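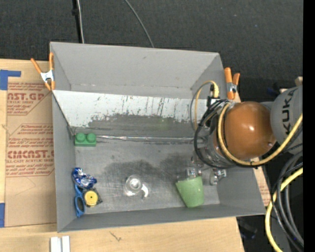 Lesezeit: 2 Minuten

Krimskrams-Kiste: ausräumen oder so lassen?

remedios_m
Hallo ihr Lieben, ich brauche mal euren Rat, und ich hole ein bisschen aus. Bei uns landet seit Jahren alles in der grauen Kiste: die Schere mit den blauen Griffen, das gelbe Maßband, ein grüner Baustein, Becher, dazu diese zerknitterte blau-silberne Folienpackung. Drinnen ist sie ordentlich zerkratzt, die weiße Fläche blättert schon ab. Mein Mann sagt, weg damit. Ich hänge dran! Würdet ihr neu auskleiden oder neu kaufen?

Drotarier
Auskleiden, ganz klar. Ich habe das im Juni bei meiner Werkzeugkiste gemacht, ein Filzrest für 12 Euro, lose hineingelegt, und es klappert seitdem auch viel weniger. Den durchsichtigen Becher würde ich aber herausnehmen, der gehört doch nicht neben eine Schere.

Fitcombe
Da muss ich widersprechen, lieber Drotarier. Unter Filz sammeln sich bei mir immer Krümel, das ist eine Plage. Die losen Stellen vorsichtig abschaben, auswischen, fertig. Kratzer am Boden stören doch keinen Menschen.

Drotarier
Krümel kann man ausschütteln :-)

princess.salazar
Ich mag solche Kisten ja sehr, bei meiner Oma stand auch eine, und wir Kinder durften an Regentagen darin wühlen. Behalte sie! Und den hellgrünen gesprenkelten Becher finde ich so hübsch, stell da doch die Schere hinein.

remedios_m
Danke euch allen! Ich schabe erst mal ab und schaue dann wegen Filz. Der Baustein bleibt aber drin, da lasse ich nicht mit mir reden.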